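Section 4: Receiving, Placement and First Power-Up

Read this section in full before the unit is moved from the delivery area. Soltani floor-standing units are supplied with a protective wrap, which must stay in place until the unit stands in its final position.

4.1 Preparing the site

1. Select a level, dry floor able to bear a load of 500 kg.
2. Leave a clearance of 80 cm on the service side. Doors and walkways must remain free.
3. Confirm that the wall outlet is grounded and within reach of the supplied cord. Extension cords are not permitted.
4. Sweep the floor and remove any grit from the places where the feet will rest.

NOTE: Units ordered with the Brekent base plate are leveled at the plate. Omit step 3 of 4.2 for these units.

4.2 Placing the unit

1. Move the unit upright at all times. Two persons are required.
2. Lower the unit onto its feet and apply the foot locks.
3. Place a spirit level on the top cover and turn the adjusting feet until the bubble is centered.
4. Record the serial number on the Allwood warranty card and return the card to the dealer.

CAUTION: Do not tilt the unit to reach the adjusting feet. Use the long-handled wrench.

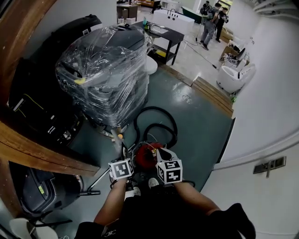 Golnar Nazari

4.3 Removing the wrap

1. Cut the film along a rear corner with a safety cutter. Do not use an open blade near the housing or the labels.
2. Pull the film away from the top downward and dispose of it according to local rules.
3. Check the housing for dents or cracks. Report any damage to the dealer in writing before continuing.

4.4 First power-up

1. Make sure the main switch is set to OFF.
2. Connect the power cord and set the switch to ON.
3. Wait until the status light stays green. If it flashes after over 2 minutes, switch the unit off and refer to Section 9.
4. Set the language and the clock from the control panel.

WARNING: Do not open the service panel while the power cord is connected.

Revised Apr 4, 2020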